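Flornby Shared Kitchen: Frequently Asked Questions
Booking, fees and using the space
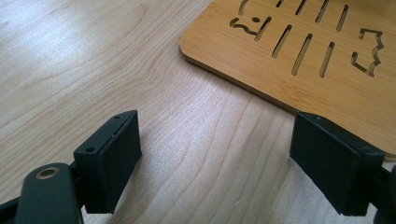

Who can book the kitchen?
Anyone with a current food handler card. If you are booking for a group, one person in the group needs the card and has to stay for the whole session.

How long is a session?
Sessions are 4 hours. That includes setting up and cleaning. You can book two in a row if the second one is open.

What does it cost?
A session is $60. Monthly members get a lower rate, which is listed on the membership form.

Is there a deposit?
No deposit for single sessions. Members pay one month ahead.

Can I cancel?
Yes. Cancel by noon the day before and you get a full credit. After that the session is charged.

How early can I get in?
The door code works 15 minutes before your start time. It changes every month. The July codes no longer work.

Do I need insurance?
If you sell what you make, yes. Send a copy of your policy to Cường Kim before your first session. Home cooks and classes are covered by ours.

Can I leave food overnight?
Members have a labeled shelf in the walk-in cooler. Everyone else has to take food home. Anything without a name and date gets thrown out on Monday morning.

Are knives and pans supplied?
Pans, sheet trays and mixing bowls are. Bring your own knives and towels.

Are nuts allowed?
Yes, but only in the back room. Write it in the notes when you book so the next user knows.

Where do I park?
Use the lot behind the Purnetti building. The spaces in front are for deliveries until 10 a.m.

When are you closed?
Major holidays, and all day on 15th August for the hood inspection. Bookings for that day have been moved or credited.

Who do I call if something breaks?
Bình Võ during the day. The after-hours number is posted by the hand sink.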